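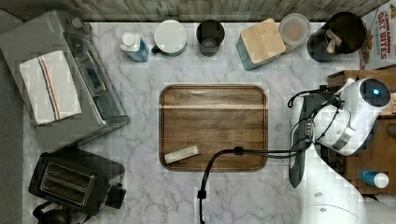
Parard Court Residents' Association
Minutes of the August meeting

The meeting opened at 7:05 p.m. in the ground floor lounge. Nine households were represented, which met the quorum. The chair read out two apologies for absence.

1. Minutes of the previous meeting
Approved with one correction. Under item 4, "east stairwell" should read "west stairwell."

2. Laundry room
The second dryer has been out of use since early July. Restex sent a technician, who found a worn drum belt and a cracked door latch. The quote for both repairs is $334, parts and labor. A resident asked if a replacement dryer would make more sense given its age. The secretary had priced one at $1,152 installed. After discussion the repair was put to a vote and passed, seven in favor, two against.

Lint is still being left in the traps. A new sign will go up on the inside of the door, where people can see it on the way out.

3. Bike storage
Complaints again about bikes chained to the stair rail. Tags will be put on all bikes in the basement on the first of next month. Any bike with its tag still on after 30 days goes to the side shed. Owners remove their own tags. The unit 6 household objected to the shed because it leaks, and this was noted. The roof felt will be looked at before anything is moved.

4. Shared kitchen
Bookings for the kitchen and lounge brought in $143 this quarter. The cleaning deposit stays at $80. Two deposits were held back in part for food left in the refrigerator. Users are reminded to run the disposal before they leave and to return the key the same evening.

5. Intercom
Brorkik has not answered the last two emails about the front panel. Units 3 and 11 still cannot buzz visitors in. The secretary will call, and if there is no visit booked by the next meeting we will ask Ding for a quote.

6. Other business
Recycling pickup moves to the alley side starting in September.
A request for a second bench by the mailboxes was held over.

The meeting closed at 8:20 p.m. Next meeting in October, same room.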